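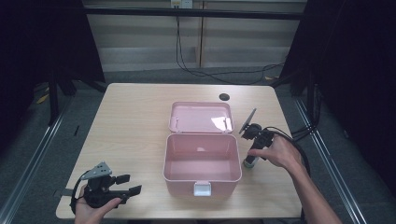

Tô had no plan for a third album when the duo went back to Clorholm last winter. They had nine songs, most of them unfinished, and a cassette machine they had bought second-hand and didn't trust. "We thought we'd get an EP out of it," says the singer. The lyrics had been kept on slips of paper, and the two of them still talk about songs in terms of storage. A plastic box, pink, with a hinged lid and a little white latch on the front, is how the guitarist describes the opening track. "It's cheerful and it's cheap and it shuts. I wanted a song like that to go first."

The record is called Vamuvar, after the village where the singer's grandparents kept a shop. It is quieter than the last one. There are no drums until the fourth song, and even then it is mostly brushes and a foot on the floor. Both say this came out of touring, where they played 115 shows in a van with no room for a kit.

"You learn which songs stand up without it," the guitarist says. "Some of the old ones didn't. We dropped them."

They recorded at Rirkow, a small studio with one live room and a kitchen. The singer did her parts in the kitchen, late, with the fridge switched off. On "Ferry Money" you can hear a chair being moved. They tried to take it out and then put it back. 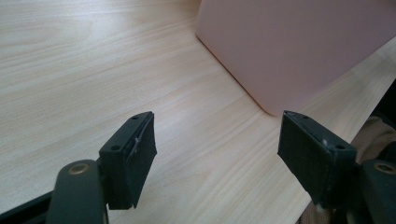 The title song took the longest. It went through three keys and lost a whole verse, and the guitarist wanted to leave it off. What saved it was a change of guitar. He had been using an old steel-string with a dark top and swapped it for a borrowed one in pale wood, nearly cream, with fine wavy lines in the grain. "It's a plain thing to look at and it sounds plain," he says. "The other one was making everything sad before she'd sung a word."

They pressed 700 copies on vinyl and paid for them out of the tour money. By the end of the first week 277 had gone, nearly all by post. The singer packed them herself and says she now knows the price of cardboard mailers better than she would like.

A run of small dates starts in February, seated rooms mostly. They will play the album in order and then take requests. "Not the ones we dropped, though," she says. "People always ask for those."

Vamuvar is out now.

14 shares | 3 comments

We use cookies to improve your visit. Accept – Manage settings

Contact us | Back to top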